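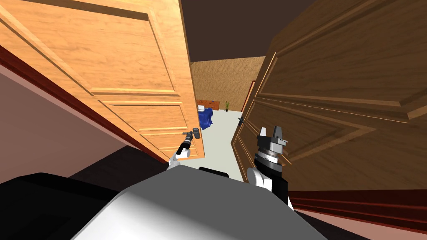

Week 2: Thresholds in the short story

Welcome back! Today we get to one of my favorite subjects, the moment a character goes from one place into another. A threshold slows a reader down whether the writer wants it to or not, and good writers use that. Think of a pair of wooden doors, one honey-orange and one a darker reddish brown, with a small furnished room in the gap between them. You already want to know who lives there, and I haven't given you a single person yet! That wanting is what we'll be working with all week.

Reading for this week: "The Ferry Office at Dristbridge" by Hrefna Frandsen (16 pages, in the course pack). Please read it twice. The first time, just enjoy it. The second time, mark every spot where somebody enters or leaves, and look at the verb. Frandsen almost never writes "walked in." Her people edge, duck, back out, get let in. The widow waits on the step for a page and a half, and by the time she's inside we know the whole marriage.

Terms to know
Delay: time spent at the threshold before crossing.
False entry: a character goes in and learns nothing new.
Barred entry: the reader gets in, the character doesn't (my favorite, and the hardest to pull off).

Bjartur Kvaran's essay on barred entry is optional, but do try it. He overstates his case about ghost stories and he's great fun to argue with.

Writing exercise: one page, a single character, a single doorway. No dialogue. Don't tell us what the room is for. Bring two copies, due 7th December.

The long story is still 3,000 words and comes in March, so hang on to anything from this exercise that surprises you. Mine turned into a whole novella once, set in a town called Gadanon, and I never did get the poor man through the door.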